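17 May 2023

Up at 6 for no reason I can defend. Made tea, drank it standing at the sink, and decided that today would be the day I sorted out the kitchen at Durnton Street. I have decided this before. The tea helps.

The cupboards went first. I own 22 mugs, and drink out of one. Eight of them now live in a box in the hallway, where I expect they'll stay until August, when I'll need a mug for something and go and get one out of the box. Found the warranty for a Primix kettle I threw out two houses ago. Kept it, then felt silly and put it in the recycling, then checked the back for phone numbers first.

After that, the bench. It had reached the point where I was buttering toast on top of the gas bill. Everything came off it and went onto the table, which moved the problem a metre and a half and made me feel marvellous. I gave the white a proper going-over with bicarb and an old tea towel. It's an unforgiving colour for a bench. Every crumb shows up like a stain on your character, and the person who chose it (me, at Stevens, under showroom lights, with a free coffee in hand) should have been supervised.

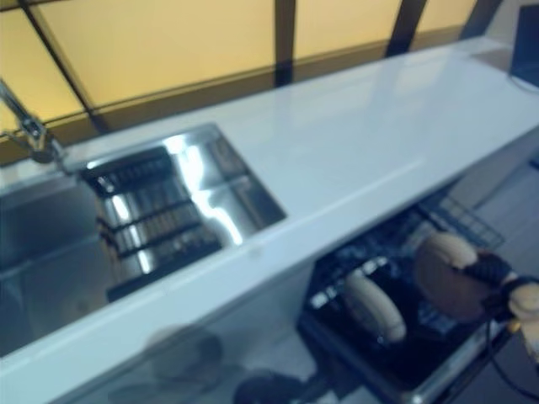 The yellow window I've made my peace with. When I moved in I had a quote to swap it for clear glass – 1,220 dollars, fitting extra – and I was so offended that I started liking it out of spite. Now I'm properly fond of it. It makes a grey day at Fleldale look like late afternoon in a better suburb, and I don't have to know what the neighbours are doing with their bins.

The black rack in the small sink took longer than the rest put together. All those slats, and a toothbrush is the only thing that gets between them. I spent 38 minutes on it, timed, so that I could be cross with accuracy. The big sink got a quick wipe and some encouragement.

Lunch was cheese on toast, eaten over the sink so as not to spoil the bench. I can see this becoming a way of life.

The table is still covered, of course. Gas bill somewhere in the middle layers. Will have dinner on the couch and look at it tomorrow.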